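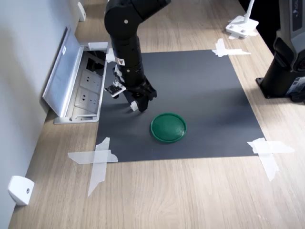
*Photo: Lenuța Bratu, Novside*

# How to oil a wooden table at home

My table was bought second-hand in Stilevholm and it had no finish left when I received it. Every cup made a ring. I have oiled it each July from then, and this page explains how I do it. The method is for bare or previously oiled wood. If your table is varnished, the oil cannot go in, and you must first remove the varnish, which is a different and much dustier job.

## What you need

- hardwax oil for furniture, one small tin (I use Vostine, clear matt)
- sandpaper, grit 120 and 180
- a cork block for the sandpaper
- cotton cloths without loose threads, for example an old bed sheet
- a metal bucket with water
- gloves

## Test first

Put a few drops of water on the table and wait ten minutes. If the drops stay round, the old finish is still good and you can leave the work for next year. If the water goes in and the wood becomes darker, it is time to oil.

## Clean and sand

Wash the top with warm water and a very small quantity of dish soap. Wipe again with clean water and let it dry until the next day. I was impatient in my first year and sanded when it was still damp, and the paper became full of grey paste.

Sand with 120, always in the direction of the grain. Press lightly and do the whole top, also the places which look fine, otherwise they take the oil differently and you will see them as shiny islands. Then repeat with 180. Do not go finer than this. My neighbour went up to 700 because he wanted it like glass, and his oil stayed on top like soup.

Remove the dust with the vacuum cleaner and afterwards with a slightly damp cloth.

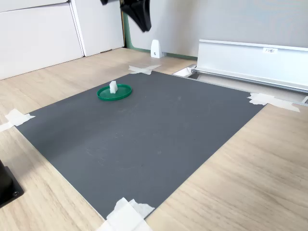 The edges need the same treatment as the top. I forget them easily, so I now start with them. Use a folded piece of paper in your fingers there, without the block, and go only once or twice over the corners so they keep their shape.

## Oil

1. Open the window. Stir the tin slowly with a flat stick, do not shake it.
2. Pour a little oil on a cloth and rub it in, following the grain. Work on one part of the table at a time.
3. Wait 15 minutes, or as long as your tin says.
4. Wipe away all oil that is still on the surface. This wiping is more important than the oiling. What remains will be sticky for weeks.
5. Leave it overnight and put the second coat in the same way, but thinner.

Two coats are enough for a normal table. Around the place where we eat I sometimes add one more.

**Attention with the cloths:** used oily cloths can become hot and catch fire by themselves. Put them in the bucket of water directly, and afterwards lay them flat outside to dry before you throw them away.

## The first days

You can use the table carefully after one day, but no wet cloths and no hot pots during the first week. The smell goes away before that if you air the room. For small scratches later in the year, sand only the spot with 180 and rub in a drop of oil with your finger in a glove.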